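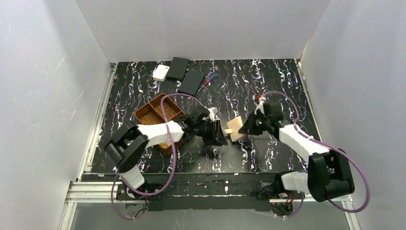
Black top, purple and lilac veins, brown compartment tray.

Home Features Rooms Storage Subscribe

Marble look is back – and it's dark. The Jitaru shop in Atholm sold 300 black tops by May, most with veining like this, streaky, back to front. Keep the walls white, matte. Then one tray with compartments, brown is fine, for all teh small stuff. Keys, clips, tape. I've had mine 4 years. Still sort it every Wednesday, mostly.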